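4. Field trial with small trade firms

4.1 Setting and participants

We ran the trial with the help of Weltier, a scheduling and quoting tool used mostly by plumbers, roofers and garden contractors. The firms that took part were small, and most of them had come to the software straight from a paper diary. That made them a wonderful group to work with. They had few settled habits on a phone screen, and they were quick to say when a help page had left them stuck.

In total 177 people agreed to let us log which help pages they opened and what they did in the next few minutes. All of them worked from a phone for at least part of the day. We left tablet users in the sample, although the menus differ a little, and we return to them in Section 4.4.

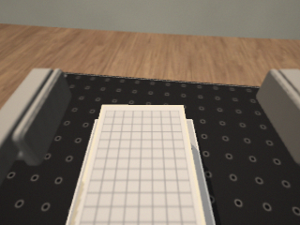 Vol. 9, No. 2

Each person was placed in one of two groups. The first saw the help pages as they stood, with one long answer under each question. The second saw the same answers cut into short steps, with the name of each button written exactly as it appears in the app. We changed nothing else. Agnes Lindqvist rewrote the pages, and Peninah Kaijage checked every step on an old handset and a new one before anything went live (a slow job, and we are very glad it was done).

4.2 Tasks

We looked at 40 help topics. They covered signing in, adding a worker, changing the tax rate on a quote, sending a reminder, and moving a job from one day to another. Topics to do with billing were left out, as these often end in a call to support whatever the page says.

A visit was counted as settled if the person carried out the matching action in the app and did not come back to the same page that day. This is a rough measure. Somebody may read a page, decide the job can wait and do it perfectly well the next morning – our count would miss that. Even so, it gave us something we could apply in the same way to every topic, and it agreed nicely with what people told us when we rang them.
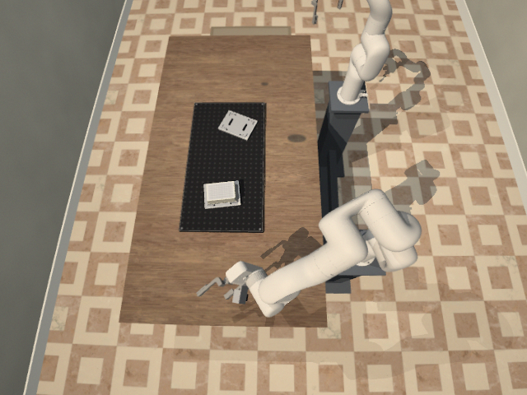
4.3 Results

The short-step pages did better on most topics, and on some of them the gap was a delight to see. Adding a worker showed the clearest change. Under the old page, people often filled in the name and the pay rate and then left without pressing Save, which sits below the fold on a small screen. The new page gives that press a step to itself, and repeat visits dropped sharply.

Moving a job was more puzzling. Both groups found the page easily and both seemed to follow it, yet many went back to the calendar and dragged the job to the wrong day. We now think the trouble lies in the calendar and that no help page, however tidy, would cure it. Weltier has since widened the day columns, and we would love to repeat this part of the trial.

We also logged about 1,000 searches typed into the help box. People wrote in the words of their trade. They looked for "price up", "book off" and "second van", and the old pages used none of these. Adding such words to the page titles cost very little effort and brought a good many readers to the right answer at the first try.

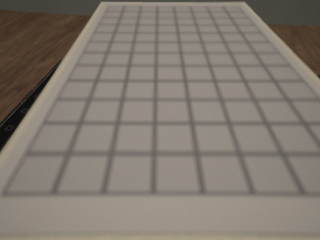 Figure 3. Simulated view of a blank grid panel on a brown wooden surface.

4.4 Tablet users and shared logins

Tablet users behaved much like the rest once they had signed in. Their difficulty came earlier. In several firms one tablet was passed between crews under a single login, so a page visit could not be tied to one reader. We kept these visits in the topic counts and took them out of the comparison between groups.

Shared logins deserve a proper study of their own. Two of the firms had worked out clever ways of marking who had done what, mainly by putting initials in the job notes, and none of this appears anywhere in the help pages. We have begun collecting these habits and plan to test a page on them in October.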